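Dois braços na mesa da oficina

Na semana passada acabei de afinar os dois braços que estou a montar na oficina partilhada. Fica o registo do que fiz, em parte para quem tem o mesmo kit e em parte para mim, que daqui a um mês já não me lembro dos valores.

Os braços são Uvel, comprados em peças e em segunda mão. Vieram com os motores todos, mas sem a placa de controlo de um deles. Arranjei uma Movska que serve, depois de trocar a ficha do cabo de dados. A fonte de alimentação é a que já tinha de outro projeto.

Montagem

Prendi as bases em frente à mesa, abaixo da altura do tampo, para que os braços trabalhem de baixo para cima e a superfície fique livre. Da primeira vez deixei-os demasiado juntos e os ombros batiam um no outro quando os dois iam ao centro. Afastei cada base 9 cm e o problema desapareceu. O suporte levou parafusos mais compridos, com anilha de pressão, que os originais desapertavam ao fim de uma tarde de uso.

O tapete cinzento escuro em cima da mesa foi uma boa compra. A madeira clara refletia a luz do teto e a câmara perdia os contornos dos objetos transparentes. Com o tapete ainda os perde às vezes – sobretudo os copos de plástico – mas muito menos.

Garras

As garras de origem tinham pontas lisas e deixavam escapar tudo o que fosse redondo. A Genowefa Kozłowski, que usa a bancada ao fundo, emprestou-me um resto de borracha Bạch e colei tiras nas pontas. Usei cola de contacto, uma camada fina de cada lado, e deixei secar de um dia para o outro. Com cola rápida descolam logo.

Depois foi preciso baixar a força de fecho. No programa, o limite ia por defeito em 196, valor bom para blocos de madeira e péssimo para tomate. Desci até 80 e fiquei por aí. Abaixo disso a colher de plástico roda entre os dedos e cai.

Objetos para os testes

Durante muito tempo testei só com cubos. São fáceis de agarrar e ensinam pouco. Agora uso coisas de cozinha e do lixo limpo: uma embalagem de plástico com divisórias, tomate cereja, malaguetas secas, copos com tampa, uma bacia branca e um saco de papel grande. A ideia é que um braço segure a embalagem enquanto o outro separa o que está lá dentro, e que os copos acabem no saco.

As malaguetas são o mais difícil. Estão enrugadas, prendem-se umas às outras e largam pedaços pela mesa. O tomate é mais previsível, desde que a garra desça na vertical. Os copos deitados dependem do lado para onde está virada a tampa: se a garra apanha o rebordo da tampa, ela salta. Passei a mandar agarrar a meio do corpo do copo.
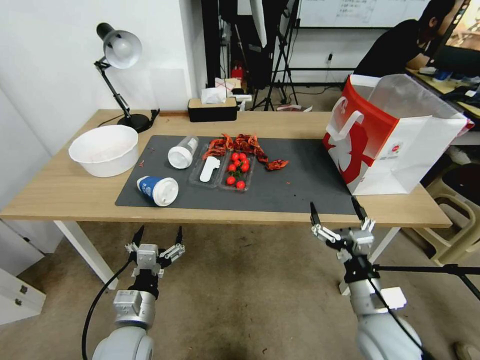

Calibração

Faço a calibração sempre pela mesma ordem. Primeiro ligo o braço esquerdo sozinho, levo-o à posição de repouso e gravo o zero de cada junta. Depois desligo-o e repito com o direito. Só então ligo os 2 ao mesmo tempo. Quando tentei fazer tudo de uma vez, as placas trocaram os endereços e o braço direito respondia aos comandos do esquerdo.

O programa que uso é o Erow, com um ficheiro de configuração por braço. Convém guardar uma cópia antes de mexer nos limites das juntas – perdi os meus uma vez e tive de os medir outra vez com um transferidor.

O candeeiro também entra na calibração. Fica atrás, com a cúpula virada para a frente e para cima, e não volto a tocar-lhe enquanto dura a sessão. Se alguém o desloca, as sombras mudam e tenho de refazer a parte da câmara.

O que falta

O cabo do braço esquerdo ainda desce solto para o chão e quero passá-lo por uma calha. Falta também um botão de paragem que se alcance da cadeira; o que tenho está na ficha da parede e obriga-me a levantar. E a junta do pulso direito tem uma folga pequena que se nota quando o braço está esticado. Já encomendei o rolamento. Até chegar, continuo com os testes mais perto da beira da mesa.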